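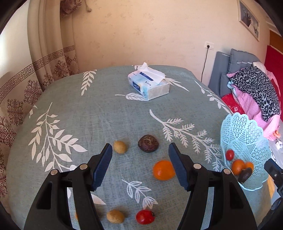
Pravel was a British television comedy-drama about a failing seaside guest house, written by Jalen Marchetti and shown over 2 series before its cancellation one October. The title is the name of the town, a resort whose chief attraction is its distance from better ones. Most of the action takes place in bedrooms, the production having been able to afford very little else, and guests at the fictional Inden House are forever eating in theirs because the dining room is shut. An orange and a small red tomato left on a leaf-printed quilt is very much the sort of supper the programme had in mind.

Plot

Widowed landlord Cocco, played by Arlo Wojcik, inherits the house along with its debts and a lodger who claims to have paid until the end of the century. The first series follows his attempts to sell. The second follows his attempts to buy it back, having succeeded by accident. A subplot about a missing piano is raised in the third episode and never mentioned again, although fans have supplied several endings, most of them better than the official one.

Reception

Early reviews were polite, in the manner of people who had watched half of it. The opening episode was moved twice in the schedule and finally went out against a cup semi-final. Critics warmed to Wojcik's performance in the second series, by which time the decision to cancel had been taken.

Revival campaign

After the final episode, viewers posted luggage labels to the production company, Stodent, asking for a third series. The target was 2,000 labels. Stodent received 1,022, of which 100 were blank. The company thanked everyone and commissioned a quiz show.

Marchetti later published the unfilmed scripts as a paperback. The piano does not appear in it.

See also

List of television programmes set in guest houses
Inden House (radio adaptation)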